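Workshop Tips: Handling a Folding Wheelchair Beside the Bed
Notes from the Brunero Care Skills Open Day

The December open day included a demonstration in which a two-armed robot handled a folding wheelchair in a furnished care room. Apinya Sitthichai, who leads the mobility equipment workshop, has drawn the following household tips from the session. They apply equally to a person doing the same work at home.

Clear the floor first. Cables, bags and boxes should be moved away from the path between the bed and the door.

Take hold of both push handles before moving the chair. A chair pushed from one side will turn toward the bed – usually into the rail.

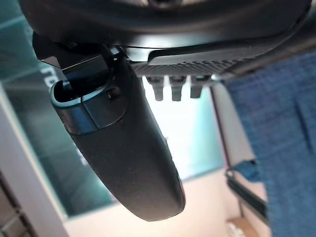
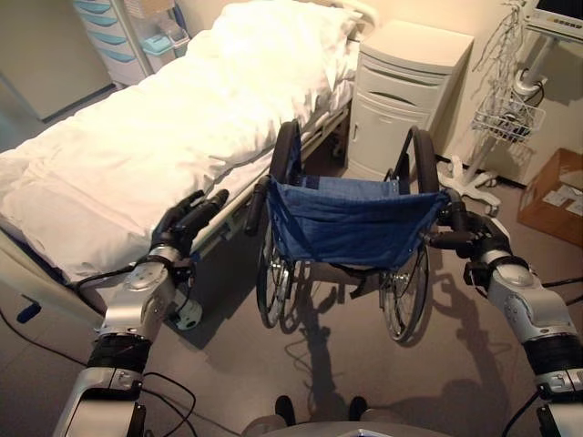
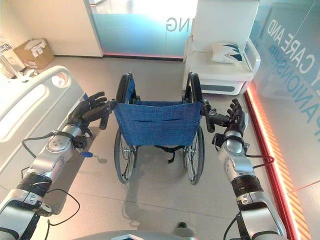
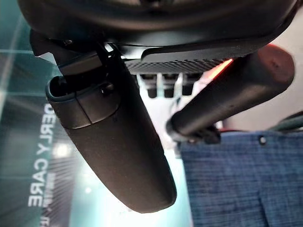

Wheelchair demonstration, Brunero open day. Second picture: one hand on the right push handle. Third picture: both handles held.

Inspect the fabric of the seat and backrest every month. Look closely at the seams and at the rivets – a loose rivet should be reported before the chair is used again.

Wipe the push handles with a damp cloth and mild soap, then dry them fully. Lotion and hand cream make rubber grips slippery.

Set both brakes before anyone sits down or stands up, and fold the footplates out of the way.

Jirayu Srisuk will repeat the talk on chair maintenance for groups of up to 20. Each session lasts almost three hours. Requests should be made at the Brunero front desk or by telephone, extension 240.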